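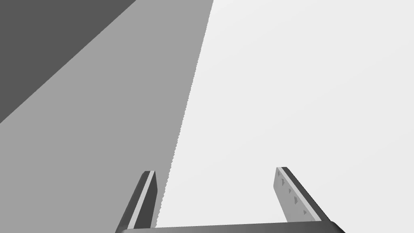
Can a machine do the boring stuff yet? (house or shop, either one)

Posted 2020-04-11 by bentnail

ok so stuck at home like everybody else and I've been going in circles on this. I run a small shop, mostly brackets and little machined parts, and at home there's laundry and dishes for a family that never leaves the house now. I would pay real money for something that does ONE of those. Not a demo. Something I turn on and walk away from.

Been reading up on the Flellarach arm and the Vellow one. Flellarach wants 2,000 for the small arm, gripper extra. Vellow is more but the gripper comes with. Anybody own either? Can it load a dishwasher, or sort parts into bins, or are we still ten years out like we were ten years ago

lathe_larry_no

Short answer no on the dishwasher. Shop, maybe.

We have a Flellarach at work. It takes blanks off a tray and puts them in a fixture. Same blank, same tray, same spot. Does it all night. Move the tray a half inch and it closes on air and carries nothing over to the fixture, very proud of itself.

suds_and_bolts

Depends what you call a chore. I have a robot vacuum, I have a dishwasher, I have a washing machine. Those are machines doing chores. People always move the goalposts so it only counts if it has arms.

bentnail

fair but somebody still has to carry the stuff to the washing machine. And fold it. the washing was never the part I hated

suds_and_bolts

My grandmother would like a word about washing being the easy part

oddparity

Vellow owner, had mine since September. Two finger gripper. Things it picks up fine: blocks, boxes, soup cans, a mug if the handle points the right way. Things it does not: a plate lying flat, a wet spoon, any sock. Flat stuff is the killer. Nothing to get hold of, the fingers just tap the counter and slide.

In simulation it does all of it btw. My plate program worked 30 times out of 30 in sim. On the real counter I got 7 out of 30 and one of those I'm being generous. Plates in sim don't have a film of dish soap.

lathe_larry_no

This is what I keep telling the young guys. Sim is a cartoon

oddparity

Disagree with that pretty hard. I'd have crashed the thing into the wall a hundred times without sim. You work out the reach, the angles, whether the fingers even fit between the rack and whatever's next to it. All that carries over. Friction and soft stuff is what doesnt carry over.

greybox_fan

Second this. Most of my evenings are spent looking at two gray fingers and some flat gray shapes and it's the most useful thing I do. Ugly sim is fine. You want to know does the grip line up, you don't need wood grain on the counter.

Where I'd push back on oddparity, you can fake the soap. Turn the friction down, change it every run, nudge the plate a little every run. If it only works with perfect grip then it never really worked. I did that with parts bins and my real world rate went way up. No I didn't write the numbers down, sorry

oddparity

I did randomize friction. Not low enough maybe. Will try again this weekend, not like I have plans

mittens4hire

Coming at this from the other end, I clean houses for a living (did, until last month). You guys are all talking about picking up the thing. Picking up is the small part. I walk in a kitchen and I know the pan is soaking and the cup on the sill is somebodys paintbrush cup and you leave that alone. What robot knows that

suds_and_bolts

ok that's a good point

lathe_larry_no

Yeah and that goes for the shop too. A new hire knows by lunch which bin is scrap. The arm will never know unless I tell it, and then I change the bins and have to tell it again

greybox_fan

never is a long time. Camera stuff is getting better fast. I'd bet on parts sorting working for a small shop soon, messy bins and all. Laundry I wouldn't bet on

bentnail

So for the shop then. Say I skip the house entirely. Small steel brackets, all the same, dumped in a bin. Which gripper

oddparity

Out of a jumbled bin that's the hard version. Get them on a tray first. A cheap shaker feeder does more for you than a fancy gripper.

For fingers: Varela makes a set with notches on the inside faces, you get a bit of bite on an edge. I like those better than smooth rubber pads for metal. Rubber gets oil on it and then your brackets go for a swim.

lathe_larry_no

Notches mark the part. If he's shipping finished brackets with little dings his customer is gonna call. Soft pads and wipe them down every shift.

oddparity

Haven't seen marks on steel. Aluminum yes

lathe_larry_no

I have seen marks on steel. turn your force down and maybe you don't, and then you drop them

rackmount_ron

Nobody mentioned Skurnano. Suction cup, not fingers. Flat plates, flat brackets, easy. Lousy with anything with holes though so check your brackets

bentnail

they're brackets. they are mostly holes

rackmount_ron

ah. yeah then no

greybox_fan

Before you spend the 2,000, build it in sim first, costs you nothing. Tray, bracket, fingers. See if the fingers can even get down on both sides of the part. If parts are touching each other they can't and you find out for free. Need some gap, I leave 20 mm between parts

mittens4hire

or hire a person. lot of us looking right now

bentnail

I know. Honest answer is if orders come back I'd rather do that, shop is dead at the moment and I'm mostly doing this to keep from going nuts. Going to try the sim thing on the old laptop. If it runs at all I'll post what happened with the tray

lathe_larry_no

Post the failures too. And measure your brackets with the burrs on, not off the drawing. Got me the first time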